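How to oil a pine table top so the wood stays light

3 February 2023

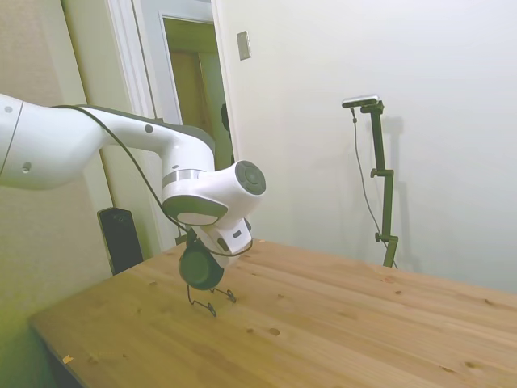
Light pine table top.

Pine is a soft wood and it takes every mark. Many people put normal linseed oil on it and after one winter the table is orange. I have made this mistake with our kitchen table in Zasside, and I had to sand it all off again. The method on this page is the one I use since then. It needs two evenings of work and some patience between them.

What you need

Hard wax oil with white pigment (I use the one from Stornex, the small can)
Sandpaper, grits 120, 180 and 240
A sanding block made of cork
Cotton cloths that leave no fluff
A vacuum cleaner with a soft brush
Wood soap for later care

My table top measures 115 by 74 centimeters and the small can was enough for two coats, with a rest left over. If your top is larger than double this size, buy the bigger can.

Step 1. Clean the top

Wash it with warm water and a little wood soap, and wipe it in the direction of the grain. Let it dry overnight. If there is old wax on the table, the paper will become clogged after a few strokes. In this case take the wax off first with a wax remover and wash one more time.

Step 2. Sand

Start with 120 and go only along the grain. Pine has soft and hard stripes, and if you press with the fingers the soft stripes will go deeper than the hard ones. The block prevents this. Then take 180, then 240. Do not go finer. I tried once with 320 and the oil stayed on top like on glass.

At the edges be gentle. Three or four strokes are enough, otherwise the corner becomes round and you see it every time you sit down.

Step 3. Raise the grain

Wipe the top with a damp cloth and wait until it is dry again. It will feel rough. Go over it very lightly with used 240 paper. Verena Fankhauser, who taught the evening course I took in December, called this step the difference between a school table and a good table. I skipped it on a shelf and the shelf is still rough today.

Step 4. First coat

Vacuum everything, also the floor under the table. Stir the oil until there is no pigment on the bottom of the can. Put a little on a cloth and rub it in, first in circles and then along the grain. Use less than you think. After 15 minutes wipe off all that has not gone in. Look against the light from a low position, so you find the shiny places.

Important: cloths with oil can catch fire by themselves. Spread them flat outside to dry, or put them in a metal can with water and a lid.

Step 5. Second coat

Wait the time that is written on your can. For mine it is 12 hours, but in a cold room I wait a full day. The second coat must be thinner than the first one. Wipe it off in the same way.

After the work

Put nothing wet on the table for one week. A cup with a coaster is fine after two days. For cleaning I use wood soap once a month, and no spray for glass or kitchen.

Knots

Knots in pine can give out resin, mostly when the table stands near a heater. Scrape the resin off with a plastic card when it is hard, and wipe the place with a little alcohol before you oil.

If you have a question about another kind of wood, please write it under this page. For spruce you can do all the same. For oak I have not enough experience.

Thaddäus Hämmerli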